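Tulent (software)

Tulent is a control and task-sequencing package for two-arm tabletop manipulators. It was written at Salness, a robotics software firm, and is used mainly for sorting, clearing and sweeping work on long flat surfaces. The package covers camera input, grasp selection, motion planning and low-level gripper commands. It does not include a physics simulator, although it can read and write the scene files of Dingate, a separate simulation tool maintained by the same firm.

Overview

Tulent runs as a group of processes on a single computer. Each process owns one part of the problem and publishes its results on a shared message bus. The processes can be restarted one at a time, and an arm will hold its last commanded position while its planner is down, provided the joint controller is still receiving a heartbeat. The default heartbeat timeout is 500 milliseconds.

The software expects one camera with a wide view, mounted high between or above the arms, and one small camera near each gripper. It can be run without the gripper cameras, but close-range correction is then turned off and the final part of each approach is made without feedback from vision.

Tasks are described in a plain text format called a work sheet. A work sheet lists goals and conditions, and leaves the choice of arm, grasp and path to the planner. A user may override any of these choices.

Perception

The perception process first fits a plane to the work surface. Everything that rises above the plane is split into separate regions, and each region is given a class, a pose and a confidence value. Regions that lie beyond the declared work area are kept in the collision map but are not offered to the planner as objects to be picked up. A box stored at the far end of the surface, for example, is treated as an obstacle only.

Dark, low-texture surfaces were a known problem in early versions. Fine charcoal fabric returns few stable feature points, and the plane fit could tilt by several degrees between updates. Later versions look for straight edges with strong color contrast, such as a painted side rail, and use them to hold the plane steady. The edge search can be turned off for round tables or other surfaces with no straight sides.

Glossy plastic causes a different kind of error. Reflected light inside a curved tool can be read as a hole or as a second surface. Tulent handles this by matching the outline of a known tool against its stored shape and ignoring depth readings inside the outline. The outline must be at least 60 percent visible for the match to be accepted.

Tool handling

Objects in Tulent are either parts or tools. A part is something to be moved. A tool is something to be held while another action takes place, and it has one or more named grasp zones and one or more working edges. The dustpan model supplied with the package has a single grasp zone at the flat end of the handle, and one working edge, the broad front lip.

Once a tool is grasped, its shape is added to the collision model of the arm that holds it. The planner then treats arm and tool as one body. A long handle held near its end makes this body much larger than the gripper alone, and the number of allowed arm positions drops sharply when the other arm is working nearby. The held tool also blocks part of the wide camera's view, and the blocked region is marked as unknown until the tool moves or another camera reports on it.
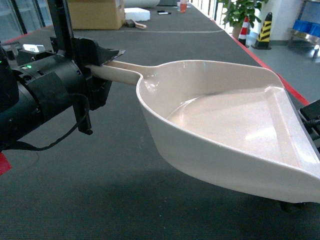 Grasp selection

Grasp candidates are generated in the object's own coordinates and then tested against the surface, the collision map and the limits of the arm. Up to 2000 candidates are tested for each object. The sampler stops early when it has found 16 that pass every test, and these are ranked by the following terms:

Clearance – the smallest distance between either finger and any other object during the approach.

Centering – the distance between the midpoint of the fingers and the estimated center of the object.

Surface margin – the height of the fingertips above the work surface at the moment of closing.

Travel – the total joint motion needed to reach the grasp from the current position.

The weights of the four terms are set in the work sheet. Clearance has the highest weight by default. For small parts on open surfaces, users commonly raise the weight of centering, as there is little nearby to strike and an off-center closing tends to turn the part.

Studs, caps and other raised features on the top of a part are excluded from the grasp zone unless the model file says otherwise. A block with a round stud on its upper face is therefore gripped by its sides, with the fingers open on either side of it before they close.

Close-range correction

Close-range correction begins when the gripper comes within a set distance of the part. At this point the arm stops following the path computed from the wide camera and begins to follow small position updates from the camera at the gripper. Both fingertips are expected to be in view. Tulent finds the two fingertips, finds the part between them, and shifts the gripper sideways until the gaps on the left and right are equal to within the tolerance.

Finger pads change in appearance with use. Rough or frayed tips give a jagged outline, and a template made from new pads may fail to match them. The calibration tool records a fresh outline for each finger and stores it with the arm's settings. Salness recommends that the outlines be recorded again after any change of pads. The correction step uses the inner edge of each pad alone, and damage to the outer edges has no effect on the result.

Bright, evenly colored parts are the simplest case. Color segmentation is tried first, and the slower shape-based method is used only if the colored region is broken up or touches the edge of the image. Shadows on the work surface are removed by comparing hue, a method that works less well for black or gray parts.
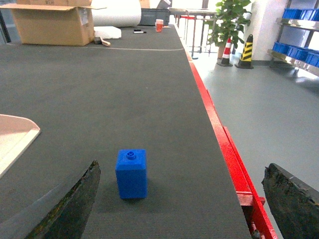 Two-arm coordination

The two arms are planned in sequence. The arm with the higher priority is planned first, and its path is stored as a moving obstacle for the other. Priority normally goes to the arm that is holding a tool. If no path can be found for the second arm, the order is reversed and planning is tried again. After 7 failed attempts the task is paused and the operator is asked to choose.

Sequential planning is fast but does not find every possible solution. Some tasks, such as passing a long object from one gripper to the other, need both arms to be planned as a single system. A joint planner is available for this purpose as an optional module, named Strickland. It takes far longer to run and is generally called for single steps inside a larger work sheet.

Logging and replay

All bus messages are written to a log along with the camera streams. A log can be replayed at any speed, and any process can be swapped for a newer build during replay, so that a change to the perception code may be checked against earlier runs without the arms being powered. Joint commands issued during replay are sent to a dummy controller. Log files grow quickly – around a third of their size is raw depth data – and depth recording may be limited to the seconds before and after each grasp.

Limitations

Tulent assumes a work surface that is still while a grasp is being made. A conveyor may be used as a surface, but the package has no belt tracking and must be told through an external signal that the belt has stopped. Transparent containers and liquids are not modeled, and their classes are limited to avoidance. Soft objects are treated as rigid, which gives poor results for cloth and thin film.

Release history

The first internal version supported one arm and had no tool model. Two-arm planning and the work sheet format were added together in the second version. Close-range correction entered testing in February and became part of the standard package with the release dated 04/07/2023, which also changed the log format. Logs from before that release must be converted before they can be replayed.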